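Cuaderno de taller, textil y acabados
16/10/2024

Encogimiento y blanqueo de la tela blanca, lote Grellstead

Retomo lo que dejó a medias Birgit Kohlhase. El problema sigue siendo el mismo: el lote Grellstead encoge más en urdimbre que en trama y las sábanas salen del secado con el dobladillo ondulado. El lote Janssen, con el mismo programa, no lo hace. Mismo detergente, misma carga, misma dureza del agua.

Peso de la carga seca, con la báscula grande: 3.228 g. Programa largo de algodón, cuatro aclarados, centrifugado corto. Marcas de hilo rojo a 100 cm en las dos direcciones, medidas antes de entrar y después de reposar la pieza en plano toda la noche. No medir recién sacada de la secadora; Wolfram Seidel lo hizo en enero y esos valores no sirven para comparar.

Resultado en urdimbre: 4 cm menos entre marcas. En trama, diferencia por debajo de lo que puedo leer con la cinta. El hilo de coser del dobladillo no encoge y frunce el borde. Sospecho de la tensión en el acabado de fábrica, pero Imke Kröger opina que es el sanforizado, que en este lote se habría hecho a medias. Pendiente de preguntar a Anstead, que fue quien sirvió la pieza.

Para juzgar la caída y las arrugas conviene ver la tela extendida sobre una cama. En la mesa de corte el borde queda apoyado y la ondulación se disimula.

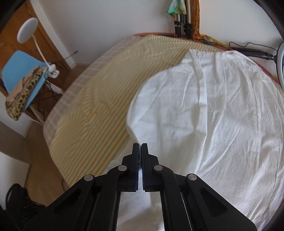 Blanqueo

Percarbonato a 60 grados, remojo previo de una hora. La muestra testigo sin tratar está en el cajón de Knut Dreßler, envuelta en papel sin ácido. No usar la del estante, que ha cogido luz. Diferencia de tono apreciable a simple vista con la lámpara de luz día; con el fluorescente del pasillo no se distingue.

El abrillantador óptico de Kutus queda descartado para esta serie. Falsea la lectura y no se elimina del todo en los aclarados.

Pendiente

Repetir con prelavado en frío y dobladillo cosido después.
Pedir a Wolfram Ruppert la cinta metálica; la de tela ha dado de sí.
Cambiar el filtro de la secadora antes de la próxima carga.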